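# Paper Cups and Small Containers: Notes on the Collection

Last updated: June 12, 2025

## What is in this folder

The Danda collection is a set of pictures of ordinary small things on a white tabletop: paper cups, little bottles, cans and other containers of the kind one finds in every kitchen drawer or on a shelf in the office. It holds 2,545 pictures in 19 subfolders. Each subfolder is one arrangement of things, photographed again and again while the things change their places.

I began it because I needed pictures of cups for my own work on sorting, and the sets I could find had mostly glass and porcelain. Paper cups were rare in them, and coloured paper cups were almost missing. Later I added the small bottles and cans, so that the cups have something to hold.

## How the things are named

Every thing has a short name in the file `objects.txt`. For cups the name begins with the colour of the outside wall, for example `cup_grey` or `cup_yellowgreen`. The colour of the inside is written in a second column, as it is often different. Please do not take the colour of the rim for the colour of the cup — many of our cups have a white rim whatever colour the wall has.

Bottles are named by the colour of the cap. Cans are named by the colour of the body. I did not use brand names, also where a label can be read well.
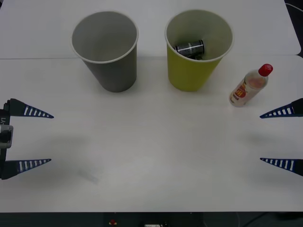 For each picture there is one line in `places.csv`. It says which things are on the table and which of them are inside another thing. The word `in` is used when a thing lies or stands inside a cup, even if part of it shows over the rim. The word `beside` is used only for things which stand on the table itself. A bottle which leans has the additional mark `tilt`.

A cup with nothing inside has the mark `empty`. In the first version of the file this mark was forgotten in 8 of the subfolders, and I have now filled it in by hand.

## Known problems

- The names Flida and Vunarent in the older subfolders are two different orders of cups. The two greys are close to each other and under weak light I cannot separate them with certainty. Both are now called `cup_grey`.
- The tabletop has small smudges and the seam between its panels is visible. I left them as they are. If you work with edges, you will maybe wish to mask the seam.
- Shadows are soft but they are not always on the same side of the thing.
- The subfolder `havlicek` (from the Havlíček order, August) uses the old spelling `gray` in its file names. The table of names accepts both.

## Size and splits

For training I use 2,000 pictures and keep the others for testing. The split is made by picture and not by subfolder, so the same arrangement can appear on both sides. If this disturbs your work, make your own split from the first column of `places.csv`.

## Corrections

If you find a wrong name or a thing marked as `beside` which is in fact `in`, please write to me with the file name and the line number. I put corrections in `changes.txt`, together with the name of the person who sent them, unless they ask me to leave it out.

Ilona Pálfi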